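Pale tabletop: oil, wax or poly? (and is mine even real wood)

Home Reno Chat > Furniture and Finishes

mudroom_mel
24 January 2023
Hi all. Need quick advice, trades are coming back and I want this sorted first. Bought a Modarley dining table secondhand in December, the Pollirby one I think, seller wasn't sure. Top is really pale, creamy colour, soft beige grain. Matte-ish. Want to keep it that colour. Everything I've tried on offcuts goes orange. What do I put on it?? Two kids, one paints.

tassiegrain
Water-based poly. Done.

mudroom_mel
Which one though. Hardware store had a whole wall of them.

tassiegrain
Flat, water-based, non-yellowing on the tin. I use the Sotex. 3 thin coats, light sand between. Don't go satin if you want it to look like bare timber, you'll see the light bounce off it from across the kitchen.

oldbench62
Disagree with the above, sorry. Poly on a kids' table is fine til it chips, then you're stripping the whole top. Hardwax oil with a bit of white in it. Scratch it, rub a bit more in, go have a cuppa. Garside do a natural white that hardly shifts the colour.

tassiegrain
And a glass of red left overnight? Seen plenty of oiled tops with rings on them.

oldbench62
Wipe up your wine then.

Mariama Asante
Before anyone buys anything. Mel are you sure its wood? A lot of the pale ones are laminate and oil will just sit on top and go sticky. Ask me how I know. Spent an arvo scraping it off with a plastic card.

mudroom_mel
Ummm. No. Not sure. How do I tell

Mariama Asante
Look at the end. If the grain runs over the edge and turns into end grain it's solid. If there's a strip glued on, veneer or laminate. Then get underneath with a torch. Laminate is often plain on the underside or a different colour altogether.

k_dunmore
Also look for repeats. Printed grain repeats. Found the same knot on mine in 5 places, felt like a right goose.

oldbench62
Drop of water somewhere hidden. Bare wood darkens, laminate won't. Mind you if it's already got a finish on it the water will bead either way so that only tells you so much.

mudroom_mel
Ok had a crawl around. There's a strip on the edge. Underneath is painted?? so no help. Couldn't find a repeat, but the lines are tight and straight on one side and then go wide and curvy on the other. Is that good?

tassiegrain
Curvy bit is what you get off flat-sawn boards. Good sign but the printed stuff copies it.

Marjorie Hulme
I would go gently here. Had a very similar top refinished by a fellow in town and he sanded straight through the veneer at one corner. There's no fixing that, we keep a fruit bowl on it. If it isn't damaged I would leave it be and buy placemats.

mudroom_mel
It's not damaged really. No scratches I can find, no stains. Just terrified of the paint.

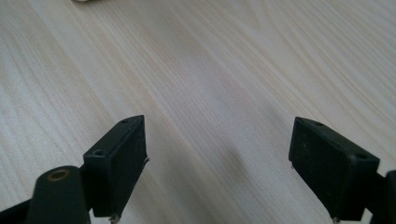

Anyway so I'm leaning towards doing nothing for now, like Marjorie says, and getting one of those wipeable covers for craft days. The tight grain is what sold me on it and I'd cry if it went orange. But if it IS raw wood then leaving it bare seems mad??

oldbench62
Doesn't look raw to me. Bit of sheen where the light hits. Somebody's put something on it or it came like that.

tassiegrain
Agree for once. Could be laminate, could be factory lacquer, can't pick it from here. Either way don't oil it.

oldbench62
Never said oil it over laquer.

tassiegrain
You said hardwax oil about six posts back mate

oldbench62
On bare wood. Read it again.

k_dunmore
Lovely colour whatever it is. What did you pay if you don't mind?

mudroom_mel
Rather not say haha. New they wanted 2580 for table and chairs, I paid a lot less and got no chairs.

Mariama Asante
Warm water, drop of dish soap, well wrung cloth, dry it straight after. Safe for either one. No vinegar, no magic erasers, they leave a shiny patch on a matte top and it won't come back.

mudroom_mel
Oh no. Have used the eraser once. Tiny bit, far end

Mariama Asante
Stop now and you'll be right

Marjorie Hulme
Felt pads under anything ceramic too. I buy mine in packs of 12 and still run out.

mudroom_mel
Thanks everyone. Soap and a cover it is. Will ask the seller again re the model, she's slow to reply but

k_dunmore
Try the sticker under one of the leg brackets, mine had the name on it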